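To: nishad-cell list
Subject: Re: [nishad-cell] arm kept moving down after bag pick failed

Reply to the thread about the downward creep. We had the same fault at Fullus last week and I have spent most of my time on it since. It is a long message. If you only want the settings, skip to the end.

The setup for anyone who joined recently: one arm, two-finger gripper with the black fingers, Preltico gripper driver, Nishad picking stack, wrist camera on. The job is to approach a bagged item lying on a pale flat surface, get a finger alongside the film, close, and lift. We run clear bags mostly. The ones that gave us trouble have green along the top. On the zipper bags it's the closure strip and the slider tab. With dark contents in the bag, the detector does fine on the contents and badly on everything else.

The fault itself: the stack starts a descent, loses the film edge in the wrist view, and falls back to the last good height estimate. That estimate is stale by then. The driver is supposed to hold position until a fresh one comes in. On our version it keeps going toward the stale target at creep speed, and the cell does not report a fault. The status light stays green the whole way down.

On the run that made us stop work, the finger went 16 mm past where it should have held. It pressed a bag against the surface and kept pressing until the arm's own force limit tripped. The bag split along the side. The finger pad was marked and has been replaced. No one was in the cell.

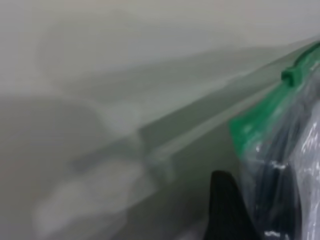 Bosness wrote on 3/18/24:

> We are seeing this too and I don't think it is the camera. We swapped cameras and cables and got the same creep on the same day. We also tried opaque bags, and it still happened, only less often.
>
> What worries me more is the reset. After the force limit trips, our operators clear it from the pendant and the arm resumes the old target. It moved down again with a hand near the bag. No contact, but the hand was inside the guard, reaching in to pull the bag free. The arm should not have been able to move at all at that point and I want to know why it could.
>
> We have locked the cell out until this is sorted. I would ask other sites to do the same, or at least stop clearing trips from the pendant.
>
> Does anyone have logs from a run where it did NOT creep after losing the edge? All of ours are from bad runs and I have nothing to compare with.

Taking these in order.

> I don't think it is the camera

Agreed that it isn't the camera hardware. The view does set it off, though. Close to the surface our wrist picture goes soft, and clear film on a pale background doesn't leave the detector much to hold on to. Glare moves when the arm moves, so a bright fold that counted as an edge one moment is gone the next. I would expect opaque bags to cut the rate without curing it, which matches what you got. Losing the edge is normal in this work and will keep happening. The wrong part is what the driver does next.

> After the force limit trips, our operators clear it from the pendant and the arm resumes the old target

We reproduced this with foam in place of a bag and everyone outside the guard. It resumes every time. The driver treats a cleared trip as a pause and keeps the queued target. There is nothing in the Nishad code that asks for this. It is in the Preltico side and I have reported it to them with the steps.

As for why it could move with a hand inside the guard, check your gate wiring before you blame the software. Ours was wired so that opening the gate gives a protective stop, and closing the gate clears that stop without a separate reset. If someone pushes the gate to behind them while they are reaching in, the cell thinks it is closed. I don't know that yours is the same. It took us ten minutes with a meter to find out, and it is a separate problem from the creep that would need fixing anyway.

> Does anyone have logs from a run where it did NOT creep

Yes. I have over 800 logged approaches from the week before we updated the driver, and the creep is in none of them. On the old version the arm holds as soon as the estimate is older than 500 ms. On the new version the age check is still in the file but it is read after the target has been sent, so it does nothing. I'll put both sets in the shared folder tonight. The folder is large, so take the short set first.

One more thing I got wrong in my first post. I said it only happened with dark contents. After that we repeated the approach with a wrapped pack, white contents, also with green on it, and had the creep there too. Please disregard the remark about dark items.

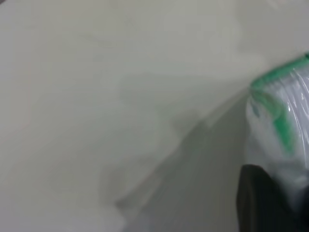
**SETTINGS AND STATUS (Fullus)**

Driver: rolled back to the previous version. Do not install the current one on any cell that has a downward approach. If you have it already, the rollback needs a full power cycle of the gripper controller. A restart from the menu leaves the new version loaded, and the version screen will show the old number regardless.

Hold on stale estimate: 500 ms, as before. I tried a shorter value and got so many holds that picking was pointless.

Floor limit: we now set a hard lower limit in the arm controller, 10 mm above the surface for approach, and a separate one for the final close. This is independent of both the driver and the Nishad stack. It should have been there from the start. It costs some picks on flat packs, and we accept that for now.

Force limit: unchanged. It did its job, late.

Clearing a trip: pendant clear is disabled. After a trip the operator retracts the arm by hand guiding from outside the film contact area, deletes the queue, and starts a new approach. The gate now needs its own reset button, placed where it can't be reached from inside.

Not done yet: the status light. It should go amber when the estimate is stale. That output is free on our controller but I haven't found where the stack publishes the age value. If somebody knows, please post the topic name.

Bosness, could you send your controller version and say whether your gate stop clears itself? Preltico asked for both and I could only answer for our cell. They have not given a date for a fix. I asked whether it would be before the end of April and was told it is being looked at.

Our cell is running again at reduced speed, with the changes above, bags only.

-- 
Fullus cell bench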